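Speaker notes: two-arm assembly cell, review session
Slot: Thursday, after the break. Handout is the two-page price sheet.

Slide 1. Title. Say who supplies what. Drornano sells the arms and the controller. Stistadon writes the task software. Chowdary does the installation and the service contract.

Slide 2. Leave up while people sit down.
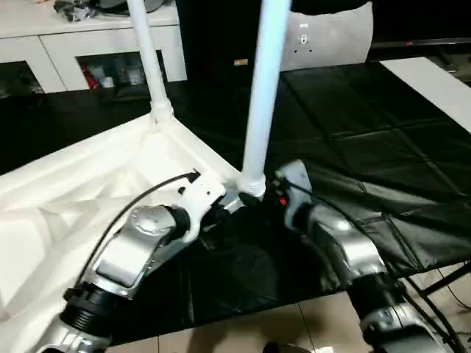
White poles, white plastic parts, two arms.

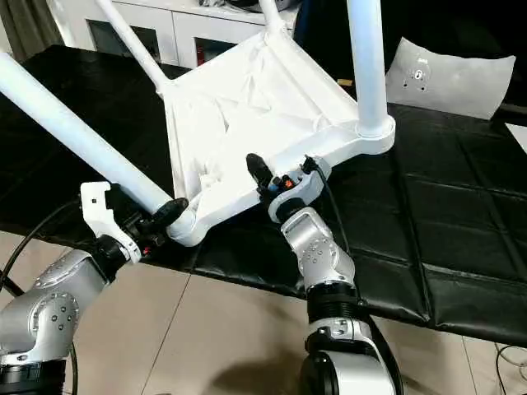

Slide 3. What we were asked to review. The service is sold as "flexible light assembly", priced per month, with no fixed jigs. The claim to test is that one arm can steady a part while the other works on it, on an ordinary table. Point out the black table covering: it is creased and hangs over the front edge, so the surface is not a precise reference and the software has to find each part by camera. Mention that the supplier's own data sheet assumes a hard, flat top.

Slide 4. Trial figures. 324 attempts at Mindadetti, two part types. Target was 100 attempts a day; we managed some 80. The shortfall was mostly restarts after a lost grip. Do not read out the table.

Slide 5. Grippers. Fingers are a wearing part and not covered by the monthly fee. White parts on a dark background gave the most reliable detection. We have no data for white on white. Cable routing along the arms needs checking at each service visit.

Slide 6. Contract points. Notice period, spares held on site, who pays for retraining when a part changes. Chowdary's draft is unclear on the last one. Ask for it in writing.

Slide 7. Recommendation: extend the trial to October, same cell, one new part. Take questions. If asked about cycle time, refer to the appendix.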